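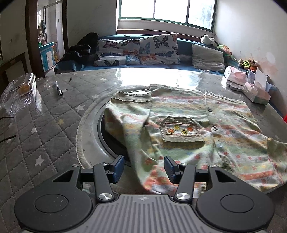

Zillier Hand Gripper, second version

I make these in a small workshop in Skastcombe, and I've used one myself nearly every day since July, so forgive me if I go on a bit!

The Zillier is a gripper you hold and squeeze yourself. You do the chore, the camera records what the fingers are up to, and your robot's learning software gets an example to copy from. No arm needed while you're recording, so you can work in any home that will have you. I've done most of mine on laundry (kids' clothes especially, they're small and they bunch up in the most annoying ways) and my own set stands at 1,182 folds so far.

What's changed from the first version? The finger pads, mainly. They're dark blue now, with a texture that picks up one layer of thin cotton much better than the old smooth ones did. I also moved the pivots outward a little, so big hands don't rub on the linkage after an hour. And it's lighter! 430 grams without the camera.

A few tips from my own sessions:

Pinch close to the hem and lift before you pull. Dragging a shirt flat across the table gives you a lot of clips that look nearly the same.

Leave the usual household stuff lying around. My early clips were all shot on a bare table, and the Marinho arm I trained on them got hopelessly confused by a pen.

Shiny table covers and a bright window are worth having in the mix too, just spread your sessions over the day so you get some dull light as well.

In the box: gripper, one spare pair of pads, hex key, 19 mm camera bracket, printed guide. The camera is sold separately. Clips save in the Hikow format, and the converter is a free download.

Orders go out within 11 working days. Pads are the only part that wears, and I sell them in pairs, so drop me a note with your order if you'd like extras tucked in.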